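Zwischenbericht zum Vorhaben »Vormontage mit zwei Armen« am Standort Stamside, Berichtszeitraum bis Juli

Liebe Förderpartner bei Rønning,

vielen Dank zunächst für die Geduld, mit der Sie auf diese Seiten gewartet haben. Wir wollten den Juli noch mitnehmen, weil sich gerade in diesen Wochen in der Vormontage viel getan hat — und weil die Kolleginnen und Kollegen selbst zu Wort kommen sollten.

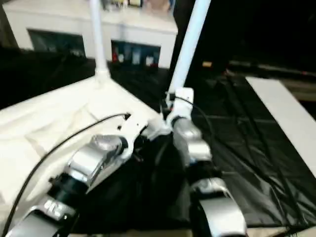
Der Arbeitsplatz selbst hat uns mehr beschäftigt als die Programmierung, das geben wir gern zu. Welche Unterlage taugt, wo liegt das Material, wer kommt von welcher Seite heran? Zurzeit arbeiten die beiden Arme zwischen einem weißen Tuch auf der linken und schwarzer Folie auf der rechten Seite, und die Kabel laufen offen an den Armen entlang. Eine feste Kabelführung steht deshalb weit oben auf unserer Wunschliste für den Herbst.

Im Probebetrieb sind bisher 300 Durchgänge protokolliert. Jeden davon hat jemand aus der Montage begleitet, stets im Wechsel, damit das Wissen nicht bei einer Person hängen bleibt.

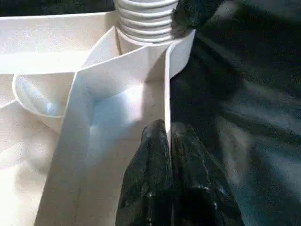
Irfan Bukhari schrieb uns dazu, er habe anfangs befürchtet, künftig nur noch danebenzustehen und aufzupassen. Inzwischen plane er morgens die Reihenfolge der Teile und entscheide, was der Automat übernimmt und was von Hand gemacht wird, und das sei ihm lieber als acht Stunden Stecken und Drehen. Die Pausen müssten allerdings neu geregelt werden. Damit hat er recht, und wir sitzen mit dem Betriebsrat daran.

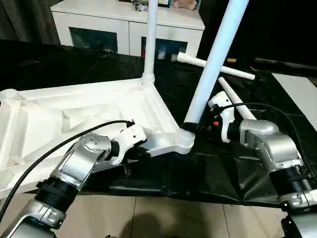
Für die Handgelenke unserer Leute ist das Fügen der Rohre seit Jahren die unangenehmste Arbeit, und genau dort setzt das Vorhaben an. Ein Arm hält das weiße Kunststoffteil an der Ecke fest, der andere ist auf das untere Ende des dicken Rohrs gerichtet, dicht an der Gewindebuchse. Von Hand braucht man dafür Kraft und Gefühl zugleich. Zwei Kollegen, die aus gesundheitlichen Gründen nicht mehr montieren durften, sind jetzt wieder im Team und richten die Stationen ein, worüber wir uns sehr freuen!

Bis zum nächsten Bericht möchten wir 10 Beschäftigte in der Bedienung geschult haben. Die Unterlagen von Trirance liegen vor, müssen aber noch in verständliches Deutsch gebracht werden. 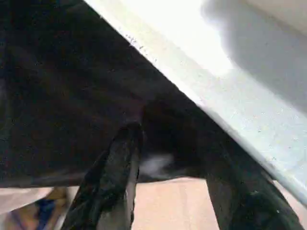 Brudard · Abteilung Vormontage und Arbeitsgestaltung

Offen ist weiterhin der Umgang mit weichen Materialien, also mit Stoffen und Folien, die sich bei jedem Griff anders legen. Wir bitten Sie herzlich, die dafür vorgesehenen Mittel ins kommende Halbjahr übertragen zu dürfen. Den Kostenplan schicken wir gesondert, und wer uns vorher in Stamside besuchen mag, ist vormittags ab neun Uhr jederzeit willkommen.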